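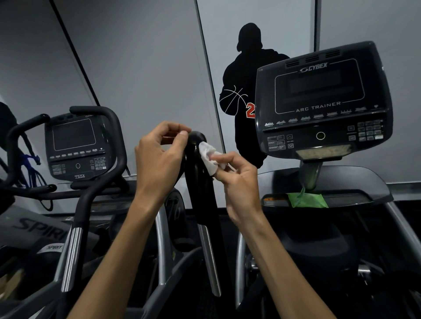
*Wiping down a machine's handle arm, beside a Cybex console.*

**Niltbridge Cricket Club: progress report to the Boiko Fund**
Prepared by Olesia Stetsiuk, club secretary

Dear Tamara,

You asked for a report at the halfway point of the grant, and for it to be shorter than the last one. I have cut the section on the history of the pavilion roof.

**Where the season stands**

The first team has played 12 league matches, won four, lost seven and sat through one in the rain at Bronosow. We are second from the bottom, which is an improvement of one place. Yevdokiia Polishchuk is still our leading run scorer and made her first 50 for the club against Urnum, in a match we then lost with an over to spare. She was caught at midwicket next ball and has asked me to leave that out.

The bowling has been better than the results suggest. Our opening pair keeps things tight, the spinners take wickets, and then we drop the catches. Solomiia Pasichnyk now runs a catching drill at the start of every practice, before people are tired enough to have excuses. We held everything that came to us in the last two matches. One of those was the rain at Bronosow, so please read that figure with some care.

**The girls' program**

This is what most of your money is for, and it's going well. The under-13s have enough players for a full side and a few left over, and they have started playing proper fixtures on the small ground. They beat Urnum's juniors in their first home match and have mentioned it to the adults more than once.

Two of the older girls have moved up to train with the second team. Yaryna Hrynyshyn coaches both groups and would like it noted that she asked for a second set of junior pads in February. They are on order. They have been on order for a while.

**Money**

The second installment of $3,000 arrived and has gone mostly on net time over the winter, balls and the deposit for the new practice surface. The contractor has now been out to measure twice and got two different answers. We have asked for a third visit and are holding back the rest of the payment until two of the three agree.

We underspent on travel. Parents have been driving the juniors to away matches and turning down gas money. I don't think we should plan on that for next year, and I've kept the line in the budget.

**What hasn't gone well**

- The umpiring course didn't run. We had one person signed up, and she moved away.
- The scoreboard still can't show a seven. We've been careful with our totals.
- The joint practice with Bronosow has been put off again. Both clubs blame the other's calendar, and I have seen both calendars.

**Before the next report**

The practice surface should be down and in use. The under-13s have four fixtures left, all at home apart from the return match at Urnum, where I expect a cooler welcome than last time. The first team needs two more wins to be safe from relegation. Solomiia thinks we'll get three. I have put two in the forecast.

We'd also like to move what's left of the umpiring money over to junior equipment, if the fund allows it. Yaryna has a list — it starts with pads. Could you let me know by the end of the month whether you need a separate form for that?

With thanks,
Olesia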